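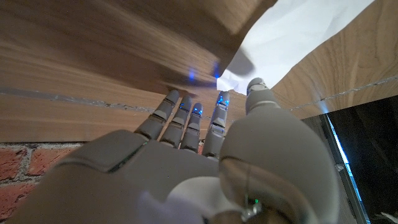 *The wrist camera's view: four gray fingers, a thumb, and a piece of white material at the thumb tip.*

# The Hand Needs House Rules

The rulebook at Gredstead runs to two pages and used to run to 63. Heather Tautahi keeps the old one in a drawer. "For when somebody tells me more rules means more safe," she says.

She runs the hand bench at the workshop, a converted grain store with bad heating and very good coffee. Four people, two robot arms, one five-fingered hand everybody wants time on. The work is handling: paper, cloth, thin packaging, the soft stuff that folds when you touch it. Hard for a machine. Harder to write rules for, she says.

Most safety practice for robots grew up around big arms in cages. Fence it, lock the gate, cut the power when the gate opens. Fine for welding. Less use when the whole point is a hand working close to furniture and, sooner or later, people.

So Gredstead wrote its own, on top of what the law and the insurer already ask for. The house code is called Stisden, after the road the building is on. Other shops have started asking for copies. Gristby, a packaging outfit two towns over, took it whole and changed the font.

## Fingers are tools, each one

Rule one is the one that gets argued about. Every finger is treated as a separate tool with its own force limit, and the limit is written down before the session starts. Thumb too. The thumb especially, says Valdir Rocha, who did most of the testing.

"People set one number for the hand. Then the thumb comes in against a fingertip and you've got a pinch, and a pinch is a different animal from a push. We had 124 logged grasps in the first batch and the ones I didn't like were nearly all thumb."

His fix was dull. A lower limit on the thumb, and a slow zone for the last bit of travel before contact. Sessions run longer. He can live with it.

## Know what the lights mean

Rule two: status lights get a written meaning, taped to the bench, same wording for every machine in the room. If a light is not on the card, you stop and ask.

Sounds fussy. But Rochelle Ormsby came from a plant where green meant "powered" on one cell and "safe to enter" on the next. She reached into the wrong one. No injury, a long talk with her supervisor, and a lasting dislike of green lights. She wrote the card herself, in marker, in capitals, and redid it when people complained about her handwriting.

## Cameras are for looking, not guarding

A wrist camera is a lovely thing. Gets in close, shows you the fingertips and what they're about to meet. It also has the hand in its way a lot of the time, and whatever is behind the hand is anybody's guess.

Stisden is blunt here. The wrist view can be used to guide the grip. It can not be used to decide that the area is clear. For that you want a second view from outside, or a person with eyes on the bench and a stop button in reach. Preferably both. Fuseini Owusu, the newest of the four, pushed for both to be mandatory and lost the vote. He is bringing it back in December.

## Thin stuff, tight gaps

This part is newer and still a bit rough. Pulling a sheet out of a gap looks harmless. The trouble is what's holding it. Boards can shift, a tilted one can come down, and a hand that's pulling at full limit when teh sheet lets go will travel.

So: check what is leaning on what. Brace anything that leans. Start the pull at the lowest setting and step up, with a pause at each step. If the third step doesnt move it, hands off and free it yourself, power down first.

Tayla McPhee thinks that last bit is too cautious. She audits small robotics shops for a living and has read 749 pages of in-house rules this year alone, by her own tally. Most of it copied. "Stisden's good because you can tell which lines came from a bad afternoon," she says. "Three steps, though. Why three? Somebody picked three."

Tautahi admits somebody did. It was her.

## What gets written down

Limits, who set them, who was watching, anything dropped or torn. One line per session is OK. Near misses get a full paragraph, and the person who had it writes it, no names taken off, no editing by the boss. Văduva, the firm that supplies their test fixtures, gets a copy if a fixture was involved.

Next revision is out after the December vote. Owusu has already printed his amendment and stuck it to the coffee machine.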